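Re: [lunch-swap] Which cooler bag for the September outings? 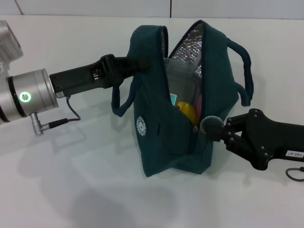

The teal bag, with a food container standing at the back.

On January 11, 2013, a member in Fedthorpe wrote:
> I need a soft bag for lunch, for one person. My old hard box
> takes too much place in the bus to Brokthorpe. Does the silver
> lining make a difference, or is it only for the look?

Hello,

I use a soft bag with zipper since two years, and for me the lining makes a difference. In my bag the yogurt stays good until noon if I put one ice pack. Without the ice pack I would not trust it.

I put the container with the lid upright at the back, against the quilted side, and small things go in front. Please check the height of your container before you buy — mine is 20 cm and the zipper closes only with some patience.

The lining gets wrinkles quickly. I wipe it with a damp cloth and leave the bag open for the night. The handles are soft and fall to the side, so on the bus I hold both together.

The shop Gokitz in Mendoza Street had similar ones before the holidays. I don't know if they still have them.

Greetings to all

3 replies | 20 views
Contact the list owner | Back to top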